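Fodell Sets Aside Funds for Second Tray-Clearing Station

Fodell, the catering services company, has approved the purchase of a second two-arm station for clearing used meal trays. The decision was announced on 2023-01-21, following a review of equipment needs for the coming year.

The purchase falls under equipment request 1718, submitted by the company's planning office. It covers the arms, the mounting rail, spare gripper fingers and four years of service. Two suppliers, Zorov and Flemov, have been invited to bid. Both must show that their equipment can handle plates, small bowls and chopsticks from the same tray, and that paper and wrappers can be kept apart from the dishes. 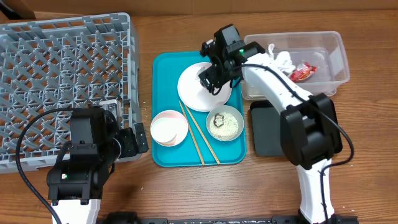

A robot arm holds a white plate over a turquoise tray, with a dish rack at left.

"We are budgeting for the whole station, and the arms are only one part of it," said Custódio Tavares, head of equipment planning. "Racks, bins, cables and staff training all have to be paid for, and last year those items were spread across several accounts."

Under the new plan, these costs will appear on a single line. Training has been set at 17 hours per operator. Replacement gripper fingers will be ordered in advance and kept on site.
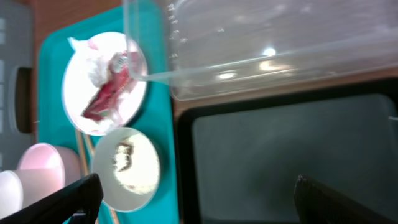

Food left in bowls and used napkins remain the main concern for operations staff. Deolinda Falcão, who oversees dish return, has asked that each bid include a written cleaning schedule for the grippers and a price for washable covers. Her office has also requested that bidders state how much table space their equipment needs — a point missing from the first round of quotes.

Bids must quote reference number 2627 and reach the planning office before the end of January. Delivery dates will be set once a supplier has been chosen. The existing station will stay in service, and its maintenance budget is unchanged.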